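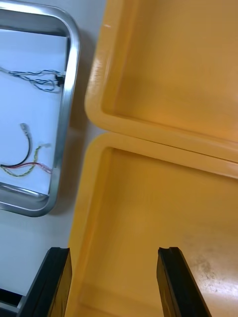 Blue and black wires on white paper.

PLUM DUMPLINGS, DRUSAVECK STYLE

2022-09-14

The 452 goes from the end of my road right up the valley to Bulville, and on a good day you can smell Bulville before you see it. In September it smells of plums. Every other garden has a tree leaning over the wall, there are carrier bags hanging from gateposts with HELP YOURSELF on them in felt pen, and by the middle of the month even the pavements are sticky.

I got off at the market with two empty bags and a head full of dumplings.

I ought to go back a bit. In April I had eaten one plum dumpling, just one, off a paper plate at the back of the Zekero, which is the little café by the weir with the steamed-up windows. It wasn't on the menu. The woman behind the counter had made a batch for herself out of a bag of frozen plums, and she must have seen me staring, because she put one down in front of me with my tea and went off to wipe the tables. It was the size of a small orange, rolled in fried breadcrumbs, and when I put the side of the fork to it the dough gave a sort of sigh and out ran this hot purple juice, sour and sweet together, with a lump of sugar not quite melted in the middle where the stone should have been. Oh, it was wonderful! I ate it in four bites and burned my tongue on three of them.

"Where's that from?" I said, when I could.

"Drusaveck," she said. "My mother's side. You want potatoes that are no good for anything else."

That was the whole recipe. I went back a week later with a notebook and she had gone off to look after a new grandchild, and the boy who'd taken over the counter thought I was talking about soup.

So I spent the summer on the dough. I had no decent plums to practise with, so I used apricots, and then cherries (too small, they rattle), and once, in July, a strawberry, and I'd ask you not to do that. I made dough so wet that it slid off the fruit in the pan and floated about on its own like a jellyfish. I made dough so stiff you could have played cricket with it. I boiled the potatoes peeled and I boiled them in their skins. I baked them. I put them through a ricer, a sieve and the holes of a colander. By August my freezer held nothing but mashed potato in labelled bags, and I was happier than I'd been for ages, because each lot was a tiny bit nearer and I could taste it getting nearer.

What I'd learned by then would fit on a matchbox. Floury potatoes, old ones. Cook them in their jackets the night before and leave them to go cold and dry. Flour by feel. One egg yolk, no white. A good pinch of salt and a spoonful of semolina, and then get your hands out of it as fast as you can.

Still, it wasn't the same. It was nice. It was a nice dumpling. It didn't sigh.

The Bulville market runs down both sides of the hill, and the plum people are at the bottom, so you have to walk past all the cheese first, and I'm not made of stone. By the time I reached the plums I had half a bag of cheese and a loaf. There were four kinds: fat yellow ones, some red ones that looked lovely and tasted of water, little wild ones like marbles, and at the far end, in wooden crates, long dark blue ones with the bloom still on them. I picked one up and pulled it open with my thumbs. The stone dropped out as clean as a whistle and the flesh was greeny gold, and firm, and I laughed out loud on my own in the street.

"I'll have 12," I said. Then I said I'd have 40, to be on the safe side.

There was a queue building up behind me and I didn't care, I was telling the stallholder everything. The potatoes, the ricer, the jellyfish. I told him about the sugar lump. I said I was beginning to think it was the water, or the altitude, or that you had to have been born there.
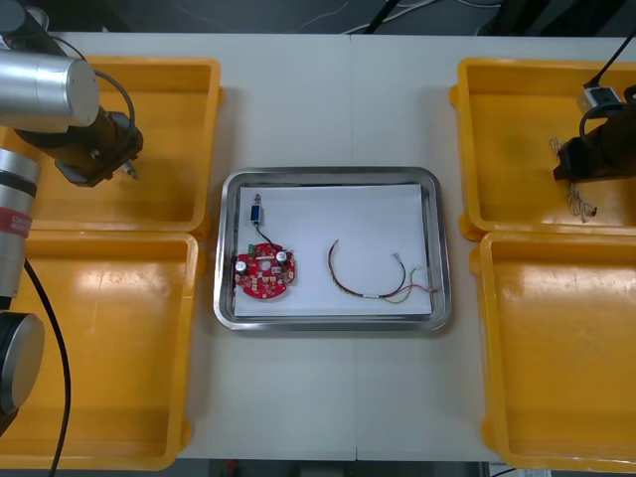
From somewhere at the back of the queue came a loud remark that I was boiling them too hard. It only wants to shiver, the voice went on, and you put the lid on, and you leave it alone, you don't go lifting it to look. And was I frying the crumbs in oil? I was, wasn't I. It should be butter, and plenty, and the crumbs want to go in before the butter has finished foaming.

I turned round to ask more and there were nine or ten faces looking at me, all perfectly blank, and a small dog. I never found out which of them it was. I said thank you to the lot of them.

Butter I had. Breadcrumbs I could make, with that loaf, if I could keep my hands off it on the bus. What I didn't have was sugar in lumps, and I'd been using a teaspoon of the ordinary sort, pressed into the hollow with my thumb, where it turned straight into syrup and leaked. So I climbed all the way back up the hill to Sarpong, the grocer's on the corner with the striped blind, where they have every kind of tin in the world and the shelves go right up to the ceiling. They had white lumps and brown lumps. I stood there for a good long time. The brown ones were rough and uneven and smelled of toffee when I put my nose to the box, and I bought those, and some cinnamon, and a jar of poppy seeds that had nothing to do with anything.

On the way home I sat upstairs at the front with the plums on my knee like a baby.

I'd cooked the potatoes the evening before, so they were waiting. I put them through the ricer on to the table, a great white heap of them, as light as snow, and I made a dip in the top for the yolk. Flour, semolina, salt. I brought it all together with my fingertips and the minute it held I stopped. That's the hardest bit for me, stopping. I always want to give it one more turn for luck.

I rolled it into a thick rope and cut it. I flattened each piece on my palm, and slit a plum and took out the stone and pushed in a brown lump with a bit of cinnamon on it, and closed the plum, and closed the dough round the plum, and rolled it between my hands till the join went. The first looked like a potato. The second looked like a slightly better potato. By the fifth I'd got the knack and they were coming out round and smooth and I was singing, I'm afraid, quite loudly, with the back door open.

Then the water. I brought it up to the boil and turned it down, and down again, until the surface was only just trembling, and I lowered them in on a spoon. I gave the pan one nudge so they wouldn't stick to the bottom. I put the lid on.

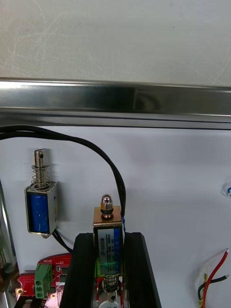
Then I had to find something to do with myself. I made the crumbs. I grated half the loaf and ate the crust, and got the butter going in the wide pan, and when it was foaming like the sea I threw the crumbs in and stirred and stirred. They drank up every bit of it. They went from white to straw, and from straw to a deep biscuit brown, and the smell was so good that I had to go and stand in the yard for a moment – only a moment, crumbs will catch the instant you turn your back.

The lid was rattling very slightly. I didn't lift it. I put my ear near it. I've never wanted to look at anything so much in my life, and I walked round the table a few times with the tea towel over my shoulder and told the cheese about it.

When I did take it off they had all come up. They were bobbing there, fat and shiny, shoulder to shoulder, with just the faintest blush of purple showing through on one or two where the dough was thin. Not one had split! I fished the first one out and let it drip and rolled it in the crumbs till it had a good thick coat, and put it on a plate, and then I thought, no, and got out a paper plate left over from somebody's birthday, because I wanted to be fair to it.

I sat down. I used the side of the fork.

I wish I could write down the sound. It was like someone easing off a tight shoe. The juice came out across the plate and right in the middle was the sugar, brown at the edges, still with a bit of crunch to it, and I burned my tongue straight away and went in again.

I ate three. I'd have eaten four, but there was a knock, and it was the couple from next door wanting to know what on earth that smell was and whether I'd been singing. I gave them a plate each and they sat down on the back step without a word, and after a while one of them put a hand out behind, not looking round, with the empty plate in it.

"There's more plums," I said. "There's loads. How are you at peeling hot potatoes?"

They weren't very good at it, and the second batch came out lumpy, and we ate those too, with cream this time, and a few of the poppy seeds.

In the morning I wrapped two in foil and caught the first bus up to the Zekero. The windows were steamed up and the boy was at the counter. I said they were for the woman who used to be here, and did he know when she'd be back, and he said she was in the kitchen, did I want him to shout?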